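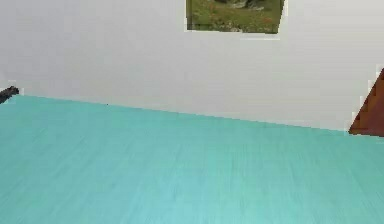

Ticket: texture ablation won't reproduce, Zedus eval on the Urkdale houses
Opened by: Ikhsan Siregar
Status: open, waiting on rerun
Component: episode generator (probably!)

Hi all, I'm stuck on the randomised texture result and could do with another pair of eyes. Background for anyone who hasn't been following: we train the Tumton search policy twice, once with plain surfaces and once with the daft colours (turquoise wood-grain tabletops and so on), then run both over the same 959 episodes and compare them one by one. The whole method depends on the episodes being paired. Same house, same start pose, same target, only the surfaces differ.

Except they don't pair up. I dumped the start poses from both runs last night and 223 of them don't match between the two arms. Some are only a bit off, but plenty have the robot facing a different way altogether, or starting in another room. So for those we've been comparing a head start with no head start and calling it a texture effect. Oops.

What I've tried so far:

Wiped the scene cache and regenerated. Same 223, same episode numbers, so at least it's repeatable.

Ran both arms on one machine in case Santoso was handing us mixed nodes (it does that). No change.

Set the step limit to 700 in both configs. One of them had been picking up the default, which was my fault and a separate bug, but worth fixing while I was in there. No change to the start poses, as you'd expect.

Turned off the "surface empty" decision, so the policy can't give up early on a bare table and has to carry on looking. That changes the scores quite a lot but the poses are still wrong before the first step, so the policy is off the hook.

Update, 4 pm

Got somewhere! The generator makes one random number stream per house and everything draws from it, in order: surfaces, then clutter, then start pose. With plain surfaces it skips the texture draws, so the stream is in a different place by the time it gets to the pose. The episodes that match are ones where the pose is pinned in the file and never gets drawn at all. I'd assumed the pairing was done properly because somebody wrote "paired" in the config name. That somebody was me.

I've split the stream so textures have their own seed. Regenerated the lot and the mismatches drop from 223 to 56. Much better, but it should be zero, and I can't see where the rest are coming from. They're all floor-target episodes, the sort where the robot looks into a room through a doorway and the thing it wants is small and out on the open floor. Table targets are all fine now. 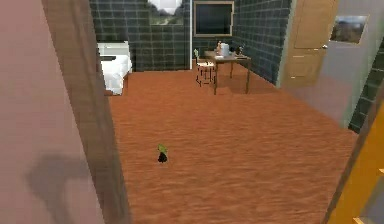 Sveva Rinaldi replied:
Check the retry loop in the floor placement. If the first spot gets rejected for being too near a wall, it asks for another one, and that check uses the collision mesh from the textured version of the house if there is one. The plain houses use the older mesh. So one arm can take an extra draw and the pose comes out different. I'd draw the start pose before anything else gets placed, and save it to the episode file. Also, please don't just drop the 56 and report the rest. They're all one kind of target and you'd be changing the question.

Ikhsan Siregar replied:
Ah, that would do it. I had in fact typed the filter to drop them, so thanks for catching me. Pose now gets drawn first and written to the file, and both arms read it from there. I've added a check that refuses to start the eval if any pair differs.

Both arms are queued on Santoso. I've put a warning at the top of the April results table so no one quotes the old texture number in the meantime. Leaving this open until the rerun is back and I've compared table and floor targets separately.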